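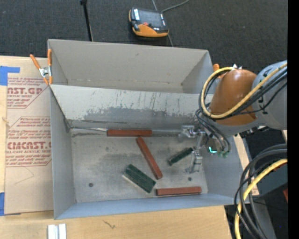 The Willden Foundation has awarded its research fellowship in pediatric kidney disease to Dr. Deisy Taipe, a nephrologist at the Huanca Children's Clinic. The fellowship supports physicians in the middle years of their careers and provides salary support for protected research time.

Dr. Taipe's work concerns high blood pressure in children who were born early. Her team has enrolled 536 families in a follow-up study that records blood pressure, growth and kidney function at regular visits through age 7. Some 70 percent of the families live outside the city and are seen at satellite offices, where nurses trained by Dr. Taipe carry out the measurements.

The selection panel noted the quality of her published work and her long record of teaching residents. She has directed the clinic's training program in nephrology since completing her own fellowship under the late Professor Ninov.

Dr. Taipe will present early findings at the society's annual meeting in Tulum in December. Members who wish to attend her lecture should register through the meetings office. Seating is limited to 90, and requests will be handled in the order received.

The society extends its congratulations to Dr. Taipe and her colleagues.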